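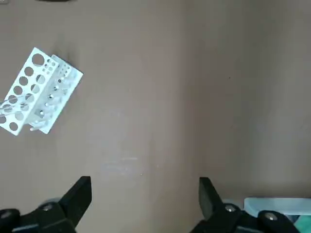

White tube rack on the prep bench, ticket 498

Hi, Valquíria Rezende here from the Seldale teaching lab! I'm writing about the white plastic Pimby rack we bought from you in February. It wobbles. Push down on one corner and the opposite one lifts, and once it's full of tubes the whole thing rocks every time I reach for one (I've had 2 tubes jump out so far, luckily only water in them).

I tried it on the other bench first, in case ours was crooked, and it rocks there too. Then I popped the panels apart and clicked them back together, which helped for maybe ten minutes. Our old Berchtold rack sits perfectly flat in the very same spot, so I'm pretty sure it's the Pimby!

Could one of the little legs be too long? I don't want to go at it with sandpaper if that messes up the warranty.

Update, 10 a.m.: thanks for the quick reply! I soaked the panels in warm water like you said and pressed them flat under a heavy book. Better, but it still rocks a bit at the bottom corner. Please go ahead and send the replacement to the Omlow building, room 17.

Status: open, replacement requested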